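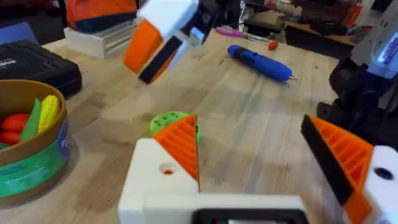 How to hide list items from other departments without breaking the views

Last updated April 18, 2019

My colleague Rigoberto Espinoza asked me for this three times already, so now I write it down in one place. The case is simple to explain. We have one SharePoint list with requests from all departments, and each department should see only its own rows when it opens the page. We did not want a separate list for each department, because the monthly report reads from one list only.

First a warning. A filtered view is not security. If a person has read permission on the list, he can make his own view and see everything. What follows is for comfort of the users. If your data is confidential, you must break the inheritance of permissions on the items, and this is another topic.

What you need

A list with a column for the department. In my list the display name is Department, but the internal name is Dept0, because somebody deleted the first column and created it again. Please check your internal name before you start. Open List Settings, click on the column, and look at the end of the address in the browser, after "Field=".

You also need one SharePoint group for each department. Mine are called Sellow Requests and Tumow Requests, after our two offices.

Step 1. Add a group column

Create a new column in the list with the type Person or Group. In the settings of the column choose "People and Groups", otherwise you can select only single persons. I named it VisibleTo, with no space, so the internal name stays clean. You can change the display name later and the internal name remains.

Step 2. Fill the old items

For new items we use a small workflow which looks at the department and writes the correct group in VisibleTo. For the old items I used Quick Edit and copied the value down. Do it in portions. When I pasted into 43 rows at once, the page stopped with an error and only 16 were saved, and then I had to compare by hand.

Step 3. Change the filter of the view

In the normal view settings you can filter by [Me], but this works for persons and not for groups. So the filter must be written in CAML. Open the view in SharePoint Designer and replace the Where part with this:

<Where><Membership Type="CurrentUserGroups"><FieldRef Name="VisibleTo"/></Membership></Where>

Save and refresh the page. If you get an empty list, the first thing to check is that you are really a member of the group. Being the owner of a group does not make you a member of it. I lost half of a morning with this.

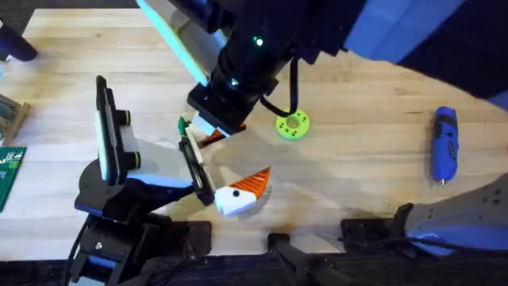 Can I show the items of the group together with the items assigned directly to me?
Put both conditions inside an Or element. The first one is the Membership from Step 3, and the second one is an Eq with the FieldRef of your person column and a Value of type Integer which contains the UserID element.

Step 4. Test with a normal user

Do not test only with your own account. Abundio Pacheco from the Mendoza office helped me, and he saw immediately that the view on the home page was still the old one. The web part keeps its own copy of the view, so after you change the list view you must edit the web part and select the view again.

If later you open the view settings in the browser and press OK, the CAML filter can be lost. Keep a copy of it in a text file. Mine is in the Trerurico project folder, next to the workflow notes.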